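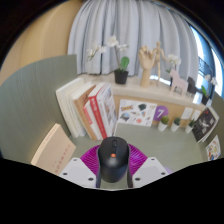

Mouse held upright over my desk, ribbed pads on either side.

I've been living with the Clilitz hand-held gripper kit since April and I still grin every time I pick it up! It's the Oka build: print the plates, screw on the finger strips, slide in the pads (magenta in my bag, and I love them). Mine took 6 evenings at the kitchen table, two of them spent redoing one side after I put a plate on backwards.

The pads are the best part. The ridges have real give, so a smooth rounded shell like a computer mouse sits there without me squeezing hard. I did 113 grabs before I had to retighten anything. Books are trickier, the thick ones especially, and I wouldn't try it on a potted plant.

Shahnaz Hettiarachchi at our shared workshop lent me her short screwdriver for the inner screws. Get one, the key in the box is too long. The manual also skips a step between the plates and the strips, but Su-bin Um posted a fix on the Clilitz forum and it works fine.

I'm printing a second set of plates for the workshop now.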